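Fui ouvir uma palestra sobre obrigações verdes

Há uns meses que andava a dizer que queria perceber melhor de onde vem o dinheiro dos projetos climáticos, e quando vi no cartaz da faculdade que ia haver uma sessão aberta sobre financiamento verde para autarquias, inscrevi-me. Começava às 18h30, saí do trabalho mais cedo e ainda apanhei lugar na segunda fila.

A oradora era Areti Mavromatis, que trabalhou vários anos na análise de crédito da Plesier e agora dá aulas. Falou em inglês, sem tradução, num tom calmo e com poucos slides. Gostei disso. Já estive em sessões destas em que o ecrã muda de dez em dez segundos e não se fixa nada.

A primeira parte foi sobre o que é uma obrigação verde. Eu achava que era um produto à parte, com regras próprias, mas do ponto de vista do investidor é uma obrigação como as outras: alguém empresta, alguém paga juros, no fim devolve-se o capital. A diferença está no compromisso sobre o uso do dinheiro e nos relatórios que o emitente tem de publicar depois. Se o emitente falhar esse compromisso, as consequências dependem do que ficou escrito no contrato, e em muitos casos ficou escrito muito pouco. Ela insistiu bastante neste ponto.

Depois veio o caso prático, a Mumovel, uma empresa de autocarros elétricos que precisava de renovar a frota e construir um parque de carregamento. O empréstimo tinha um prazo de 7 anos e estava dividido em 3 parcelas, cada uma libertada só depois de um auditor confirmar que a anterior tinha sido gasta no que estava previsto. A segunda parcela atrasou-se porque as obras do parque de carregamento ficaram paradas à espera de uma licença. A empresa teve de pedir dois aditamentos ao contrato. Nada de dramático, mas deu para ver quanto trabalho administrativo há por trás de uma frase como "financiámos autocarros limpos".

Tomei nota de uma coisa que ela disse a propósito dos municípios pequenos: o custo de preparar a documentação é quase o mesmo para um projeto grande e para um pequeno. Uma câmara que queira isolar duas escolas acaba por desistir e pagar com o orçamento corrente, ou não fazer a obra. A solução que ela defende é juntar vários municípios num único pedido. Citou o Narkari, um programa que faz isso, com um gabinete técnico comum que trata dos estudos e das candidaturas. Pelo que percebi, o difícil é pôr as câmaras de acordo sobre quem avança primeiro.

Nas perguntas, um estudante quis saber se os bancos não estariam apenas a mudar o nome ao que já faziam. Ela respondeu que em parte sim, e que por isso lhe interessam mais os critérios de exclusão do que os rótulos. Outra pessoa perguntou pelas taxas de juro e a conversa ficou técnica demais para mim. 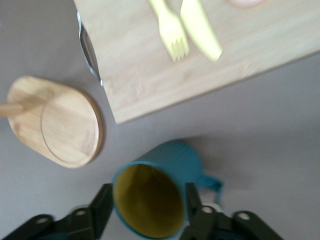
Eu tinha uma pergunta preparada sobre os seguros, porque uma obra de proteção contra cheias só poupa dinheiro a alguém se esse alguém souber fazer a conta, e muitas vezes quem poupa é a seguradora e quem paga é a câmara. Não houve tempo. Acabei por lhe enviar a pergunta por correio eletrónico e ela respondeu com a referência de um estudo do gabinete Athanasiadis, que ainda não li até ao fim. A parte que li trata da repartição dos custos entre o dono da obra e os beneficiários, com um modelo de contribuição anual que me pareceu complicado de aplicar cá.

A sessão acabou perto das oito e meia. Em agosto não há nada, mas a faculdade deve retomar o ciclo no outono com uma sessão sobre reabilitação de edifícios, e tenciono ir. Se alguém tiver leituras em português sobre obrigações municipais, deixe nos comentários. O que encontrei até agora está quase tudo em inglês e pensado para investidores.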